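Hearing GPS and Galileo on a home receiver, first results!

bedatwood_jas
Posted 7:40 p.m.

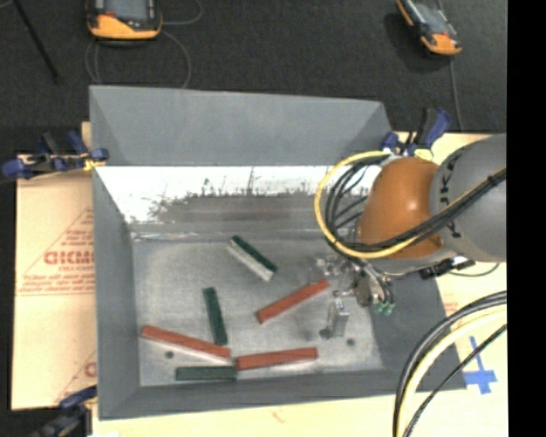
Do you need a clear view of the whole sky to get a good position fix?
Four satellites with decent spread will do it, but more open sky gives you a steadier fix and a faster start.

OK, so I finally have the antenna up on the garage roof in Bedatwood and I'm having way too much fun. I left the receiver logging through most of August and ended up with 2,179 usable fixes, one every few minutes whenever the laptop was awake (it sleeps, I keep forgetting to change that). Most of them land in a tidy little cloud over the garage. A few wander off toward the neighbor's pond.

The receiver is a Kosis board, the antenna is a secondhand Sumeo puck. I'd love to hear what other people get with cheap gear!
- Jasper Smits

lensa_g
Posted 8:05 p.m.

Love this! What's your elevation mask set to? If you're letting in satellites right down on the horizon, that could be your pond. Signals that low come through a lot more atmosphere and bounce off everything. Mine is at 15 degrees and the strays mostly went away.

vandamme_fan
Posted 8:22 p.m.

I'd leave the mask alone, personally. With one small antenna you want every satellite you can get, and throwing out the low ones hurts your geometry. I'd look at what the puck is sitting on first. Is there metal under it?

bedatwood_jas
Posted 8:31 p.m.

Mask is at 5, whatever the default was. And no metal, it's stuck to a shingle with outdoor tape, ha.

lensa_g
Posted 8:50 p.m.

Well there you go, put it on metal! Those little patch antennas are made to sit on a ground plane. I used a cookie sheet the first year. And vandamme_fan, I don't agree about geometry. With GPS alone, sure, but he's getting Galileo too, so he can afford to lose a few.

vandamme_fan
Posted 9:14 p.m.

Fair point on two systems. I'd still change one thing at a time or he won't know which one helped. Metal first, log 500 fixes, then play with the mask.

old_orbit
Posted 9:37 p.m.

Can you add GLONASS on that board? Mine sees it fine and I like watching them come over, they get higher in the sky than GPS if you're far north. It didn't do a thing for my accuracy, but it's fun!

bedatwood_jas
Posted 9:52 p.m.

There's a setting for it, I just haven't touched it. Baking sheet goes up tomorrow morning, mask stays at 5 until I have the 500. Then GLONASS!

lensa_g
Posted 10:03 p.m.

Post the scatter plot when you have it, same scale as the old one please. And tape down the cable, mine blew off twice.
Lensa Gudeta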